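Search this site
Search
Saturday, July 1, 2023
By the Vasby Home Desk

Washing and Storing Table Covers

A cloth or mat that stays on the table all week picks up more grease than it shows. Shake it outside before washing, then check both sides for crumbs and dried drips.

Treat grease first. Rub a little dish soap into the spot with your fingers and leave it for 14 minutes. Use cool water on egg, milk or tomato. Hot water sets egg and milk, and the mark will be much harder to shift later.

Cotton and linen can go in at 40 degrees Celsius, on the warm setting of most American machines. Vinyl and foam-backed mats should be wiped by hand with a damp sponge. Wash dark blue or red pieces alone the first 2 times. They will bleed onto anything pale.

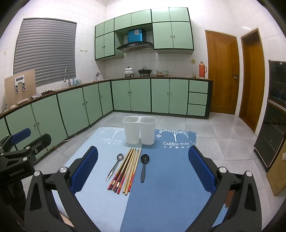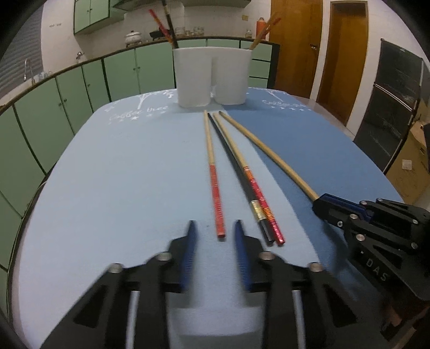 Skip fabric softener. It leaves a film, and a filmed cloth won't soak up a spill. Half a cup of white vinegar in the rinse does the same job and costs less.

Take cotton out of the dryer while it is still slightly damp and smooth it flat by hand. If you iron, work from the middle out to the hems. Never iron vinyl. A curled corner will usually relax overnight under a couple of heavy cookbooks — put a sheet of baking paper in between so the covers don't stick.

Candle wax needs patience. Let it harden, chip off what you can with a butter knife, then lay brown paper over the rest and press with a warm iron. Move to a clean patch of paper as the wax comes through.

For storage, roll long cloths around a cardboard tube. Folds left in one place from October to spring turn yellow along the crease, and old linen can crack there. Keep the tubes in a dry closet, away from the boiler or any outside wall.

Last updated: July 2023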